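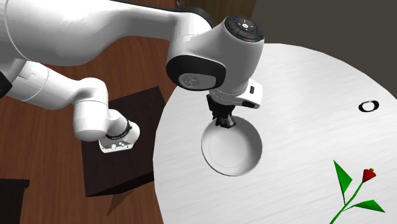 Ticket 1463 - Plorham inflatable kayak, rear chamber going soft
Status: Solved

Hello and thank you so much for taking this one on! I have the two-seat Plorham, bought used last April, and the left side tube loses its firmness after 40 minutes on the water. The floor and the right tube stay nice and tight all day. I've already tightened the valve by hand, and I wiped soapy water along the whole seam (twice, on the kitchen floor, which took most of an evening) and saw no bubbles anywhere.

Reply from Jeretti Paddle Parts
Thanks for such a careful write-up - it saves us both a lot of back and forth. With the seams quiet I'd look at the valve base next. Please pump the tube up, brush soapy water around the base and over the closed cap, and give it five minutes. The older Plorhams used the Istance valve, and the thin gasket underneath can go flat with age. You'll need the Istance wrench to get it out, so please don't use pliers, they chew up the plastic.

Customer update
Bubbles at the base, a slow little string of them! I ordered the gasket and wrench, part 4000, and fitted them this morning. I left it pumped up for 14 hours and the tube is still firm, so I'm one very happy paddler. Could you also tell me if the Tarigan foot pump fits this valve?

Reply from Jeretti Paddle Parts
Wonderful news! Yes, with the gray adapter.

2 comments | 0 shares
We use cookies to keep your cart working. Accept
© Jeretti Paddle Parts - Contact us - Back to top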